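Kitting automation at Starkwood 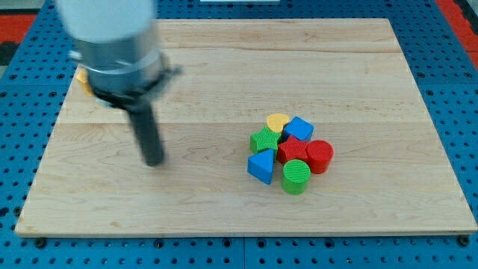

What is kitting automation, and does it put the packers out of work?
Kitting automation means letting a machine gather the right mix of parts for one box or one order. At Starkwood it changed what the packers do all day, and the number of packers stayed the same.

I've been on the packing floor at Starkwood long enough to remember when kitting meant a tray, a paper list and a sore neck, so take this article as one coming from the inside (corrections welcome!). Starkwood puts together learning sets for preschools, mostly small colored shapes: stars, hearts, cubes, cylinders, prisms.

Background
The shop is in Metitz and ships to schools all over the region. Before the arm, each of us filled trays by hand, and a good shift for the whole line was 347 sets. The busy season starts in April, and that used to mean overtime and temps who'd barely learned the list by the time they left.

How the cell works
The arm came through an integrator called Voß. It works over a wooden board fixed on top of a blue pegboard, which I love more than I probably should – you can bolt a thing down anywhere there's a hole, and move it again after lunch. Parts go on the board, the arm picks them one by one, and the tray moves on. Stars are the fussy ones. Their points catch on whatever is next to them, and when the pieces are bunched up tight we sometimes spread them out by hand before restarting.

What changed for the people
Malte Kuhlmann, our shift lead, moved three of us to what the schedule calls cell tending. You load parts, clear stuck picks, and check every tray before it gets sealed. I do way less reaching now and a lot more watching, and watching is tiring in its own way, so we swap every 60 minutes. Friederike Buschmann wrote the swap rule after trying a full shift at the cell herself, and she's still the person to ask if you want it changed.

Pay was the sore spot. Tenders got a higher grade and hand packers didn't, even though everybody still covers for everybody. That was partly fixed later with a training bonus, which you get after you can restart the cell on your own. I passed on my second try.

Output
The line now does 856 sets on a normal shift. The sales folks like to say 2,000, but that's the figure for two-piece sample bags and I wouldn't compare them.

Other sites
Our sister shop in Pundberg still packs by hand and has asked for a smaller cell. Two of their packers spent a week with us learning to tend, and one of them was already faster than me at untangling stars.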